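January, after supper

Second night without the furnace. Riis sent a man at 3 and he says the blower motor is gone and the part has to come from the warehouse in Willside. The quote is $2,398 with labor. I asked him to write it down so I could read it again when I was less annoyed. I have read it again and it is the same number.

We have the two space heaters going, one in the bedroom and one in the kitchen. The upstairs bathroom was 48 this morning. I left the taps dripping overnight and will do it again tonight.

Called Nanna Baldursdóttir to ask who did hers. She paid less, but that was eight years ago and a smaller house. She offered us her spare room. I said we would see how tonight goes.

Made bean soup, mostly to have the stove on. Ate it with our coats on. Wrote to the insurance people and expect nothing from them.
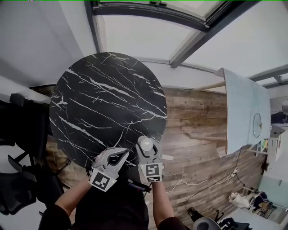
The other thing is the chimney. If the flue were clean we could burn the oak in the shed, but it hasn't been swept in three winters and I won't risk it. Must call about that tomorrow, before the Riis office opens at 8. Also buy another extension cord and more cat litter.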